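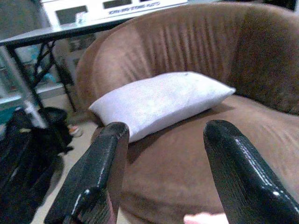

Plidport, 15 Nov 2022

A COMFY CHAIR FOR EVERY NEW FRONT DOOR: BERKURA OPENS ITS WINTER READING CORNER SCHEME

Berkura, the Plidport furniture reuse charity, is delighted to announce the start of its winter Reading Corner scheme, which will put a good armchair, a cushion and a lamp into the homes of 300 people who are setting up house with very little. The first chairs leave the Lebrun Street workshop this week, and we could hardly be more pleased with how they look.

The scheme grew out of something our delivery crews kept hearing. A bed, a cooker and a table get a household going, and they always come first on our lists. But people who moved in during the summer told us again and again that they were eating, reading and ringing their families while perched on the edge of the bed. So this winter we are adding a proper place to sit – one that belongs to the person who lives there and that they have picked for themselves.

Tub chairs are the stars of the first batch. They suit small flats wonderfully well, with a rounded back that comes right round the seat and no hard corners to bang into on the way to the kitchen. The brown one with the pleated inner back has already become a favourite in the workshop (there was some friendly arguing over who got to try it out at tea break!). Brown is a kind colour for a first armchair too, as it gets along with nearly any carpet or curtain a tenant might already have.

Every chair that comes through the door is checked for its fire label before anything else happens. After that it is brushed, vacuumed down the sides and into every fold, and given a full day to air. Legs are tightened or swapped, loose stitching is mended, and the seat is sat on by at least 2 of us. Last comes dressing the chair, when a cushion is tried on the seat and moved about until it looks right and leaves enough room to sit back.

"I've done this work for years and I still love the moment a chair is ready to go," said Boris Dervishi, workshop manager at Berkura. "You put a clean white cushion on a brown seat and stand back, and all at once it's somewhere you'd want to spend an evening. People notice that sort of care when it arrives at their door."
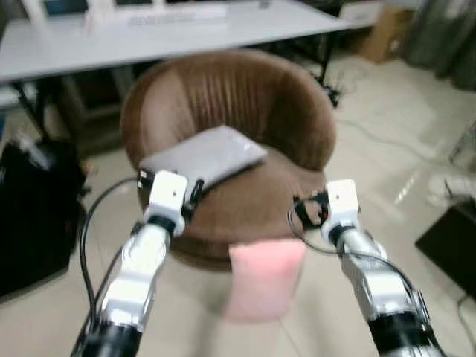
Can people choose the colour of their cushion?

Everyone offered a chair picks their own cushion from what we have in the workshop that day, and they are welcome to swap it within 35 days if it looks wrong once it is at home.

Cushions are the part of the scheme where we most need help from the public. Inner pads and plain covers are both useful, in any colour, as long as they have been washed and still have some spring in them. Pale ones are lovely on the darker chairs, and we never seem to have enough greys. Small throws and folded blankets are welcome as well, and will go out with the chairs while the weather is cold.

Armchairs can be offered through the form on our website or at the Lebrun Street counter. Please look underneath for the fire label before you get in touch, and send us one picture of the front and one of the back. We can take chairs with worn feet, a missing button or a split seam. We can't take anything with damp, burns or a broken frame, and we're sorry to say that leather with deep cracks is beyond us for now. Collection within Plidport is free.

The lamps, bulbs and delivery costs for the first round have been covered by a grant of £1000 from Hulex, the lighting shop on the harbour road, along with a very generous box of shades. Our warm thanks go to everyone there, and to the customers who have been dropping their spare change in the tin by the till.

Households are put forward by housing officers, health visitors and support workers in the town. Chairs will go out every week until the end of February, with a pause over the holidays, and anyone who is still waiting when the scheme closes will be moved to the front of our spring list.

The workshop will also hold an open morning before the holidays, with tea, mending tables and the chance to see how a tired armchair is brought back. Bring a cushion cover with a stuck zip and we'll show you how to free it.

Contact for press and donations: Boris Dervishi, Berkura, Lebrun Street, Plidport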